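Tranmont Makers' Robotics Group
Minutes of the gripper working meeting
Date: 26/07/2023
Place: back bench, Laddale workshop
Chair and minutes: Czesław Krajewska
Present: eleven members, plus two guests from the Cabello evening class
Apologies: received from three members, listed in the sign-in book

1. Minutes of the last meeting

Accepted with one fix. The spare controller board was lent out, not sold, and it is due back before October.

2. Why we met

Czesław reminded everyone that we have two hand-held grippers to pick between before we commit to building a set. One is the Nilta, the linkage type with the flat inner pads. The other is our own printed design, which we have been calling the Cabello because most of it was drawn up in that class. Both carry a camera, both are worked by hand, and both are meant to give us recordings we can use later on the bench arm. Tonight was for soft things. Everybody has had enough of wooden blocks, and there was real excitement about getting the plush toys out.

3. Budget

We have 2,000 set aside for the whole set, arm mount included. Parts for a run of Nilta units would take 1,000 of that. The Cabello parts are cheaper, but the printing eats a lot of member time, and Czesław asked that we stop treating those hours as free. Agreed.

4. Soft object trials

We ran the Nilta first. The task was to close on a toy lying or sitting on the table, lift it clear, hold, and set it down in the same place. Each member who wanted a turn got one. The favorite object of the night was the little white plush with the pink heart, which is a great test piece: fuzzy all over, no flat side anywhere, and a body that gives when you squeeze it.

The Nilta did very well on it. The pads take the toy low down at the legs and the heart stays in clear view of the camera, so you get a good look at the object through the whole lift. Several of us had expected the top half to flop over once the feet left the table. In the good lifts it stayed upright, and people were grinning like kids. 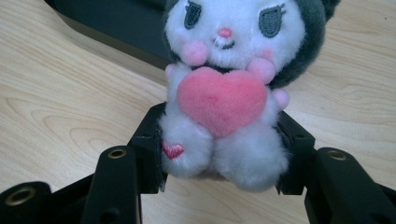
Krajewska said the pads were too hard for this job all the same, and that a softer face on each one would let us hold the toy with a lot less squeeze. Another member answered that foam wears out fast and would make the recordings from one month look different from the next. A thin rubber sheet was offered as a middle way. We have some in the drawer and will try it.

Results for the Nilta on plush: 70 lifts tried, eight dropped. Most of the drops came from closing too high, where there is more fluff than body and the toy slides down through the pads. Once people learned to go in low, the drops nearly stopped. Good news for training new users — it is an easy thing to show someone.

The Cabello went second, on the same toys. It closes more gently and it is lighter in the hand, and the two guests both liked it better for that. It was less happy on lifts where the wrist turns. The toy swung, and we could see the jaws spread a little under load. One of the pivot screws also worked loose partway through, so we stopped early and did not keep a score. It would not be fair to put a half-finished count next to the other one.

5. Camera view

Long talk on this, all of it useful. The front fingers take up a good part of the bottom of the picture on the Nilta. Some members find that a nuisance. Others want them there, so that the recording always shows where the jaws are compared with the object. The pads are the part that matters most, and they are easy to make out on a pale table.

Focus is the weaker point. Close objects come out a bit soft under the workshop lights. We agreed to try one more lamp before anyone spends money on a new lens. The guests suggested a plain cloth over the bench so the wood grain does not distract from the object. This was talked over and dropped for now — we would like recordings on ordinary tables, and the grain is part of that.

6. Controller for the bench arm

Short report. The new controller board reads the jaw opening cleanly and the delay that bothered us all spring is much smaller. It still loses its place when it is unplugged and has to be zeroed by hand. The fix is known and is mostly a matter of sitting down to write it. We watched the arm copy a recorded open-and-close and it got a round of applause, well earned.

We did not try a soft object on the arm. Czesław wants the force limit set first, and no one argued.

7. Decisions

The Nilta stays as our main gripper for the plush recordings.
The Cabello gets a second pivot plate and comes back for a full count on the same toys.
Rubber sheet on one set of Nilta pads only, so that we can compare it with the bare ones.
No lens to be bought until the lamp has been tried.

8. Actions

Czesław: cut and fit the rubber sheet, write up how to go in low on a soft toy, one page at most.
Cabello class: new pivot plate, thread lock on all screws.
Controller pair: save the zero position, set the force limit, bring the arm ready to run.
Everyone: look at home for more soft objects. Knitted things, bean-filled things, anything with long fur. Please wash them first.

9. Any other business

The left drawer under the bench is sticking again. Please do not force it, the rubber sheet is in there.

A member asked if we could try the Nilta on a folded sock. We had ten minutes left, so we did. It picked it up first try and then would not let go of it, with the knit hooked on the edge of one pad. Added to the list for next time, along with a towel and a winter glove.

Next meeting: same bench, date to be posted on the door.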